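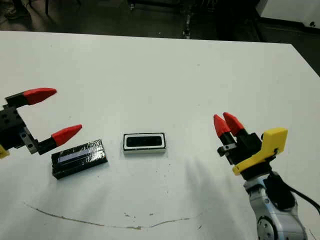 **Rubrik: Konzerte und Tourneen**

Von: Mahfuz Cassim
An: Liste Voserholm
Betreff: Re: Udska im Dezember, Setlist und Vorverkauf

Hallo zusammen,

zur Frage von letzter Woche kann ich etwas beitragen, ich war gestern beim Konzert in der Grumura-Halle. Zuerst die Mail, auf die ich mich beziehe:

> Weiß jemand, ob Udska auf der laufenden Tour wieder in der alten Besetzung spielen? Auf dem Plakat steht nur der Bandname. Im Juli in Voserholm war der Bass noch eine Vertretung, und die Hälfte vom ersten Album fehlte. Ich überlege, ob ich für die zweite Runde Karten nehme, will aber nicht 63 Euro ausgeben und dann dasselbe Programm hören wie im Sommer.
>
> Außerdem: Gibt es die Live-Platte schon am Merchstand oder erst im Handel?

Die Besetzung ist die alte. Munasinghe ist wieder am Bass und singt auch die zweite Stimme, die im Sommer vom Keyboarder übernommen wurde. Bei den langsameren Stücken macht das viel aus. Die Vertretung vom Sommer kam bei der Zugabe für ein Stück dazu, da standen dann zwei Bässe auf der Bühne. Geschmackssache.

Zum Programm: 22 Stücke habe ich nicht mitgeschrieben, wie das sonst manche hier tun, aber vom ersten Album kam deutlich mehr als im Juli. "Hafenlicht" war dabei, ebenso "Kein Wind von Osten" in der langen Fassung mit dem Orgelteil. Dafür ist der akustische Block in der Mitte weggefallen. Die neuen Sachen standen fast alle am Anfang und klangen noch etwas vorsichtig. "Nordkante" hat einen anderen Schluss als auf der Platte - kürzer und ohne das Gitarrensolo.

Der Klang war in den ersten drei oder vier Nummern schlecht, die Bassdrum lag über allem. Danach wurde es besser. Ich stand links neben dem Mischpult, weiter vorne soll es weniger gestört haben. In die Halle passen rund 400 Leute, sie war gut gefüllt, aber nicht ausverkauft. Einlass war pünktlich, die Vorband hat eine halbe Stunde gespielt und war in Ordnung.

Die Live-Platte gab es am Merchstand, allerdings nur auf Vinyl und nummeriert. Ich habe die 677 bekommen. Die CD kommt laut Verkäufer erst im neuen Jahr. Auf der Platte sind 14 Stücke, alle von der Frühjahrstour, also noch ohne das neue Material. Wer die Mitschnitte kennt, die hier auf der Liste herumgegangen sind, wird zwei davon wiedererkennen, jetzt aber ordentlich abgemischt.

Karten für das Zusatzkonzert am Samstag, 9. Dezember, waren gestern an der Kasse noch zu haben. Online stand dort "wenige Restplätze", das galt nach Auskunft der Kasse nur für die Empore. Stehplätze gehen auch noch an der Abendkasse, dort nur mit Bargeld.

Falls jemand von euch die komplette Setlist hat, bitte hier einstellen. Mir fehlt vor allem der Titel des Instrumentals vor der Zugabe, das kannte ich nicht. Und wenn aus Richtung Voserholm noch jemand zum Zusatzkonzert fährt: In meinem Auto sind zwei Plätze frei, Abfahrt gegen 17 Uhr, zurück direkt nach dem Konzert. Meldet euch dafür bitte per Direktmail und nicht über die Liste.

Viele Grüße
Mahfuz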